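The long search for the Arna

When the fishing boat Arna failed to return to Skandesum one evening in July, the harbour office waited two hours before raising the alarm. Rangi Tapsell, who was on the desk, had known the skipper for years and expected him to come in late, as he often did.

By midnight there were lifeboats out and a helicopter on its way up the coast. By morning people were walking the beaches on both sides of the town, looking into gullies and under the old jetties. The boat had carried two men. Neither has been found.

What followed was one of the largest searches this part of the coast has seen. More than 1,000 people signed in at the village hall in Kostska over the next few days, many of them from inland towns with no connection to the sea. They were sent out in groups with a map, a whistle and a phone number. Some had driven through the night.

"We had far more help than we knew how to use," Tapsell says. "On the first morning we had people standing in the car park for hours. By the third day we had a proper list, and everyone on it had a section of shore."

The sections were drawn up by Anitha Pisharody, a search planner who came over from Faulkner with a laptop and a box of tide tables. She divided the coast into 110 stretches, each short enough to be walked between one high water and the next. Every stretch was searched at least twice. The rocky ones below the lighthouse were done four times, by different groups.

Pisharody's work starts with drift. A lifejacket, a fish box and a length of rope will all leave the same spot and end up miles apart, depending on how much of each sits above the water. She puts the wind and tide readings into a computer model and gets back a patch of sea, which grows larger with every hour.

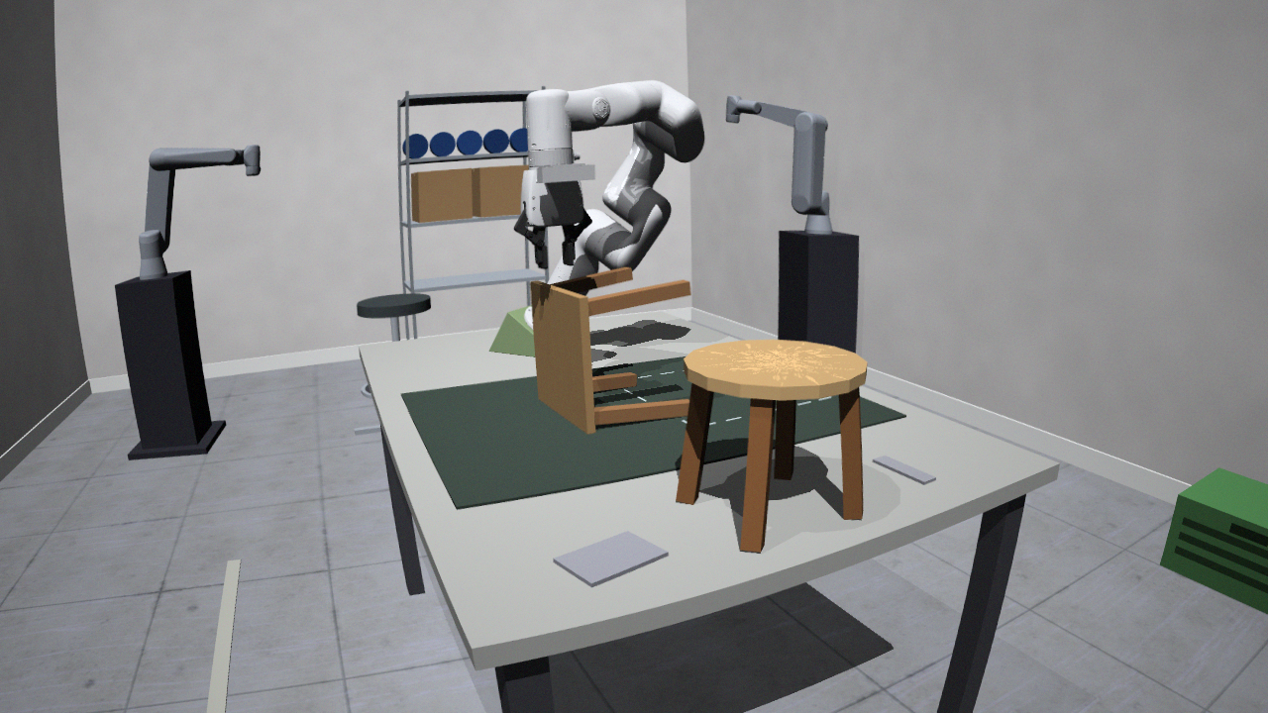
A chair held in a robotic arm's gripper, in a computer simulation.

The model put the most likely area well to the north of the harbour. Crews went there first and found a hatch cover and a plastic fuel can, both later matched to the Arna. After that there was nothing for days. Pisharody widened the area and then widened it again.

In all, the searchers handed in 1,335 items. Each was given a number and laid out on the floor of the old net store. Most were ordinary beach rubbish. A few were sent away for examination, among them a glove and part of a wooden hatch frame.

The full search was stood down after the weather broke. Families were told in person before the notice went up at the harbour. A smaller group from Kostska has kept walking the northern beaches after every strong onshore wind, and the police say the case remains open.

There has been some anger in Skandesum over those first two hours. A meeting at the school went on until late, and several people asked why the harbour office had no fixed time for calling in an overdue boat. It has one now. A vessel that misses its return time and does not answer the radio is reported within 30 minutes.

Tapsell supports the change. He still works the evening desk, and he has kept the page from the log book.

Pisharody is back in Faulkner, where she is writing up the search for other coastal teams. Her report is due to be handed over on 2 October 2018. It will include the maps, the drift figures and a long section on how to sign in a crowd.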